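Chapter 4
Paying for Things Together

When I was 13 my aunt, Frida Frandsen, gave me a biscuit tin and put me in charge of the money for our street lunch in Tulenton. I thought this was a great honour. By four in the afternoon I was short by the price of a large cake and had no idea where it had gone! I've been interested in shared money ever since, and this chapter is really that biscuit tin, grown up a bit.

In Chapter 3 we looked at what one person does with one purse. Now we add other people, and things get messier (and much more fun). Suppose 26 neighbours want a lunch that costs 200 pounds. Split evenly, that's a bit under eight pounds each. But Gunnlaugur eats twice as much as anyone else, and Nanna can only stay for a cup of something. Should they pay the same? 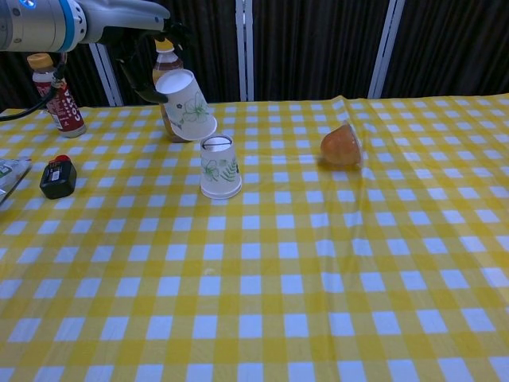
Most groups start with equal shares, and I think they're right to — it's quick, and people can check the sum in their heads. The trouble comes when someone feels they're paying for somebody else's pudding. Then you hear about paying by use, where each person covers what they take. Fair enough, but somebody has to keep track, and keeping track costs time. Economists call this a transaction cost, and you'll meet the term again in Section 4.3.

There's a third way, which is paying by means. Those who have more put in more. My old teacher Elínborg Briem loved this one and would argue for it until the bell went.
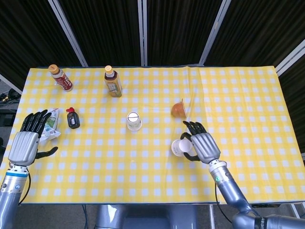 Figure 4.1 Bottled drinks on a checked tablecloth.

Before you read on, jot down which of the three you'd choose for the lunch, and keep the note somewhere safe. We'll come back to it in Section 4.5, when the bill has gone up to 2,000 pounds and the neighbours want a marquee.

4.1 Equal shares

Let's begin with the easy sum. Take the total cost and divide it by the number of people who have agreed to pay.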